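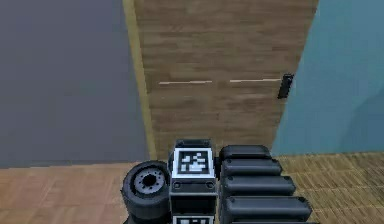
About Pristton

Pristton is a shared workshop for people who build robots for their own homes. We rent 3,432 square feet on the ground floor of a former print shop, with benches, a small machine room and a quiet room for software. Members bring their own projects and keep what they make.

Girish Mathur and Urmila Dwivedi started the workshop after building a mobile arm in Girish's garage. The arm was meant to open interior doors for Urmila's father, who uses a walker. It took them two winters, and most of the second went into the software. They called the project Trotico, and it is still the main group build here.

Trotico is developed in simulation first. Members model the rooms and hallways of a house, put the arm in front of a door and work on the approach, the reach for the handle and the drive through. The practice house has plain walls, patterned floors and lever handles. Square markers on the robot give the software a fixed reference for its position.

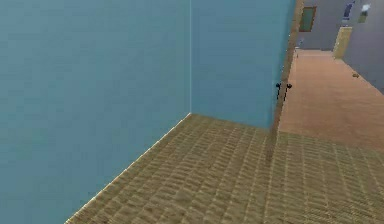
Door work is slow. A lever needs a different motion from a knob, and a door that swings toward the robot needs room for the base to back up. We have logged nearly 4,000 simulated runs on the current version. Code moves to the bench arm after two members have reviewed it, and the first tests there are done at low speed with a hand on the stop button.

We have 15 bench spaces. Each one comes with a locked drawer, a power supply and a login for the simulation computer. The machine room has a drill press, a band saw and a small lathe. New members do a safety session with Urmila before using any of them. Girish looks after the electronics bench and the parts shelves.

No degree or trade background is required. Some members write code for a living and some had never held a soldering iron before they joined. Build notes are kept in a binder by the door and on the shared drive, and members can copy either one.

The workshop is open every evening until 10 p.m. New bench spaces are assigned in February. To visit before then, write to Urmila through the contact page.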